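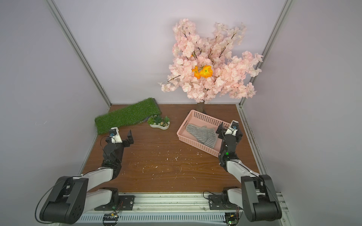

**Ticket 718 — Display table, Portela showroom.** The branch reports that the artificial cherry tree supplied by Florberg leans when the table is moved. The tree was reseated on Wednesday and the fault has not returned. The strip of artificial turf remains at an angle at the back left and is to be squared to the wall. The striped cloth is to stay folded in the pink basket in front of the tree — it must not cover the base of the trunk.

**Action required**

- Check the base of the tree after 20 days.
- Order 3 replacement fixing pads from Clendale.

**Status:** Open, pending delivery of the pads.
**Assigned to:** Tainá Fagundes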